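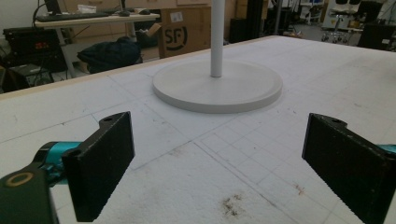

Saturday, pole stand approach, hand-held gripper

Came in to settle the argument with Dagmar over whether the start pose matters. Her position: the policy couldn't care less. Mine: it cares a great deal and is sulking.

Fingers open, pointing at the stand, white base in the middle of the white table. The pencil grid stays for now. Dagmar wants a fresh board before we write anything up. I've grown fond of the smudge, and I have a nasty suspicion the policy has too.

Method, such as it is: 90 demos, split between a fixed start (fingers square on to the pole) and a wandering one (start wherever my arm happened to be, which got lower as the morning went on). Same network, same training settings, both run on the Kuruc arm afterwards.

Fixed start: 11 good grasps out of 26. When it misses it misses with great confidence, closing on air just left of the pole and then lifting the air very carefully.

Wandering start: up to 9 in a row before the first miss, then I kicked the table leg and had to throw the rest of the set out. So no proper number yet. Dagmar has been told. Dagmar was gracious, in the way she is when she's writing something down.

To do:
Rerun the wandering set, all 26, feet tucked in.
Shift the base off centre and see if the fixed policy falls to bits.
Swap the board, then repeat one set of each.
Rename the Parnach folder. "final_new_2" isn't helping anybody.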